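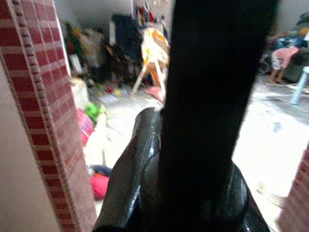 Kieran Inskip wrote to us in March to say that he'd had his fingers off and on again in the time it took the kettle to boil, and that the only bit he'd got wrong was putting the left one on the right. We were delighted! Getting the fingers on and off quickly is what we had in mind when we drew up the Culov finger kit, and we have since added a small L and R on the mounting face, so that mix-up should be behind us.

Culov curved finger kit for the Yorath two-finger gripper

The Culov kit is a pair of curved, glossy black fingers that bolt straight on to the Yorath body. They suit tidying work in lived-in rooms: clothes, bags, soft toys, boxes, the odd cable. The curve lets a finger slide under a heap of cloth and come up with one thing (most of the time, anyway), and the smooth outer face doesn't snag on knitwear the way our old ribbed ones did. We love them on socks. They are less good on coins and playing cards, and if that's your main job you'd be better off with the flat-tipped pair.

What's in the box

Two curved fingers, marked L and R
Four mounting screws and two spares
One hex key
Two alignment pins
A strip of thin shims
One fitting card

Fitting

Park the arm with the wrist at a height you can reach without stooping, open the jaws fully and switch off at the base. Wait for the light on the wrist to go out. Undo the old screws a turn at a time, holding the finger with your other hand.

Wipe both mounting faces with a dry cloth. Push an alignment pin into each carriage, slide the new finger over it, and start both screws by hand before you reach for the key. Nip them up evenly. They want to be snug and no more, as the threads in the carriage are softer than the screws and we've seen a few stripped.

Power up and close the jaws slowly on a sheet of paper. It should be held evenly along the whole tip. If it swings to one side, slip one shim behind the finger on the loose side and try again. Two shims is the most you should ever need. Beyond that, the carriage itself is out of line and a shim will only hide it.

Setting the wrist camera

New fingers mean a new view, so run the camera check before you go back to work. Open the jaws, start the check from the service menu and let it find both tips. It takes 37 seconds. Glossy black can throw back a bright highlight under strong light, and the check sometimes takes that highlight for the edge of the finger. Draw a curtain or turn off the nearest lamp and run it a second time. Maysoun Saliba in our workshop keeps a piece of grey card to hold behind the tips, and it works so well that we may start putting one in the box.

The lens sits close to the fingers, so anything near the wrist will look soft and dark in the picture. Leave the focus alone. It is set for the floor and the things on it, and the check allows for the blur.

Looking after them

Wipe the fingers down after every session with a damp cloth and a drop of washing-up liquid. No solvents, please, they dull the finish and it never comes back. Look inside the curve while you're there, where lint and hair like to collect.

Every 5 days of regular use, try each screw with the key. Once a month take the fingers off, brush out the carriages and put a smear of the supplied grease on the rails.

Light scuffs on the outside do no harm. A nick on the inner edge is another matter, as it will catch threads and pull them. Rub small ones out with very fine wet-and-dry paper, working along the finger and never across it. For deeper ones, send the pair back and we'll put it through Grinder, our name for the little finishing rig at the Ukon workshop. Grinder can take a finger back and repolish it 2 times before it gets too thin to use.

If something isn't right

Jaws stop short of closed: a shim has slipped sideways into the rail. Take the finger off and refit it.
Clicking as the jaws open: dry rail, or grit. Brush it out and grease it.
Camera check fails with code 13: it can see only one tip. Clean the lens, open the jaws fully and try again.
Cloth drops as the arm lifts: grip force is still set for the old fingers. Raise it one step at a time.

Fingers are sold in pairs, but we'll happily supply a single one if you tell us which side. Screws, pins and shims are all stocked separately, and the fitting card can be posted out on its own if yours has gone missing.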